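About Usevberg

Usevberg is a home storage and moving company. We rent storage rooms, sell and rent packing supplies, and run a small moving crew for local jobs. Our building is the old Zacharias furniture warehouse, and a lot of people in town still call it that. If you ask for directions to Zacharias you will end up at our front door.

How we started

Mervin Pelletier opened the business after he had spent most of his working life driving a truck for other movers. He had seen plenty of people pay for more space than they needed, on contracts they could not get out of. The first version of Usevberg was one floor, one van and a desk by the loading door. Mervin did the moves and his sister answered the phone.

Kittipong Meesuk joined as a mover and now manages the building. He laid out the second floor, including the smaller rooms, which were meant for students and have turned out to be most popular with retired people who have moved to an apartment and are still deciding what to keep. Mervin still owns the company. He is in most mornings and does the estimates for larger moves himself.

What we do

We have 51 storage rooms on two floors. The smallest is the size of a closet and the largest will take the contents of a three-bedroom house if it is packed well. All rooms are indoors. The second floor is reached by a freight elevator, and there are carts by the loading door that anyone can use.

Rent is by the month. There is no minimum stay past the first month, and we ask for 22 days' notice when you leave. You bring your own lock or buy one at the desk. We do not keep a copy of your key.

The moving crew takes jobs in town and in the towns along the river. We don't do long-distance moves. For those we can give you the names of companies Mervin has worked with and would use for his own furniture.

We also take in belongings from estates. A family member can ask us to clear a house, store everything in one room and make a written list of what is there. This work takes patience and we charge for it by the hour. We do not buy or sell anything we store, and we do not hold auctions on site.

The supply counter

The counter is open to everyone, including people who store somewhere else or nowhere. We sell cardboard boxes in five sizes, tape, paper, mattress covers and markers. Clean used boxes are half price when we have them.

Plastic containers can be bought or rented. Most of our customers rent them for a move and bring them back when they have unpacked. We prefer plastic for clothes, bedding and papers that will be stored longer than one season. Cardboard is fine for books and kitchen things if it stays off the floor, and we put pallets in every room for that purpose.

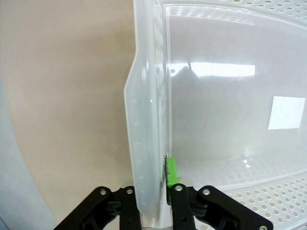

Please label the short side of each container as well as the lid. Once they are stacked, the short side is often the only part you can read. Kittipong will also tell you to put the heaviest ones at the bottom and leave a path to the back wall, and he will draw you a plan of your room if you ask.

What we don't store

We can't accept food, paint, fuel, propane tanks, live plants or anything with a battery that has been damaged. Tires are fine. Pianos are fine on the ground floor only.

Insurance

Your rent includes cover up to 3000 dollars per room. If your belongings are worth more, check your homeowner's or renter's policy first, as many of them already cover items in storage. The desk has a form you can take home and read.

Hours and visits

The desk is open from nine to five. Customers with a room can get in from six in the morning until ten at night with their door code. You are welcome to look at a room before you rent it, and you don't need an appointment.

Starting in April the loading door on the Flinda Street side will be closed while the ramp is rebuilt. Please use the main door until the work is finished. Vans can still turn in the yard.

Page last updated 2025-03-30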